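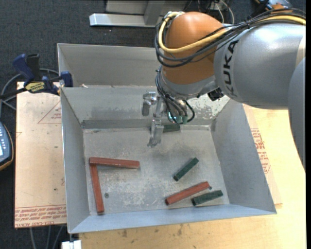

Skedport 採用担当

板金ビンの点検・補修および作業台まわりの管理スタッフ募集(契約社員)

掲載日:2024年1月21日

募集職種
部品用ビンの点検・補修担当 2名

業務の概要
Skedport の Hirano 作業所では、上面が開いた大型の板金ビンを部品の一時保管と取り出しに使用しています。本職種は、ビン本体の状態確認、軽微な補修、設置面の養生、内容物の入れ替えを担当します。対象となるビンは側壁が傾斜した形状で、部品が底面に寄るため、摩耗は壁の下部と底面に集中します。写真のビンでも、内側の後壁下部に帯状の擦れがあり、同じ壁の右寄りに白っぽくまだらな摩耗が見られます。こうした箇所を記録し、継続使用、補修、交換のいずれかに区分することが主な仕事です。

具体的な業務内容
・ビン内面の目視点検および触診(擦れ、打痕、変形、バリ、溶接部の割れ)
・摩耗箇所の位置と範囲の記録。記録は社内台帳 Gendeck に入力
・縁の折り返し部および角部のバリ取り、手やすりによる仕上げ
・ハンマーと当て金による軽度のへこみの修正
・木製天板、アクリル板の上へのビンの設置、水平の確認、位置決め
・アクリル板の保護紙の状態確認と貼り替え
・部品およびブロック類の投入、回収、種類別の仕分け
・カーペット床に落ちた部品、金属粉の回収と清掃
・補修不可と判定したビンの外注先 Gistgate への送付手配、返却品の受入検査

点検の区分について
擦れのみで板厚に影響のないものは継続使用とします。爪が掛かる深さの傷、または縁の浮きがあるものは作業所内で補修します。板の割れ、穴、底面のねじれがあるものは外注扱いとします。判定に迷う場合は継続使用とせず、保留札を付けて棚に戻してください。変色のみで区分を変更することはありません。

応募資格(必須)
・板金加工、金属製品の検査、または治具・什器の保守のいずれかの実務経験が2年以上ある方
・三面図および展開図を読める方
・ノギス、直角定規、すきまゲージを使用できる方
・立ち作業および前かがみの姿勢での作業に支障のない方
・日本語で点検記録を作成できる方

歓迎する経験
・薄板の溶接またはリベット接合の経験
・表面粗さ、塗膜厚の測定経験
・部品の員数管理、ロット管理の経験
・アクリル板など樹脂板の切断、穴あけの経験

求めないもの
学歴、プログラミングの経験、普通自動車免許は選考の条件に含みません。外注先への運搬は運送会社が行います。

勤務条件
雇用形態:契約社員(契約期間6か月、更新の可能性あり。更新は勤務状況および業務量により判断)
勤務開始:7月(日程は応募者と調整)
勤務地:Hirano 作業所。転勤なし
勤務時間:日勤のみ。1日の実働6時間、休憩は別途
時間外労働:原則なし。棚卸しの時期に限り依頼する場合あり
休日:会社カレンダーによる
給与:時給制。経験と実技確認の結果により決定し、採用通知時に書面で提示
交通費:社内規程により支給
社会保険:法令に基づき加入
貸与品:作業服、耐切創手袋、保護眼鏡、安全靴

作業環境
室内作業です。床はチャコール系の濃色カーペットで、小さな金属片が見つけにくいため、作業後は磁石付きの回収具と掃除機を併用します。研削を伴う補修は別室の作業場で行い、作業台の上では行いません。ビンの板端に触れる作業では手袋の着用が必須です。天板の上に工具を直置きすることは禁止しており、工具は指定のトレーに戻します。

選考の流れ
書類選考のあと、実技確認と面接を同日に実施します。実技確認では、使用済みのビンを点検し、所定の用紙に摩耗箇所と区分を記入していただきます。補修作業は課しません。筆記用具以外の持参は不要です。手袋と保護眼鏡は当方で用意します。

応募方法
Skedport の採用ページにある応募フォームから、履歴書および職務経歴書を送信してください。職務経歴書には、扱った材質と板厚、使用した測定器、担当した工程を記載してください。製作物の写真を添付する場合は、勤務先の許可を得たものに限ります。応募書類は返却せず、選考終了後に廃棄します。

募集は採用人数に達した時点で締め切ります。作業所の事前見学を希望する方は、応募フォームの備考欄にその旨と希望する時間帯を記入してください。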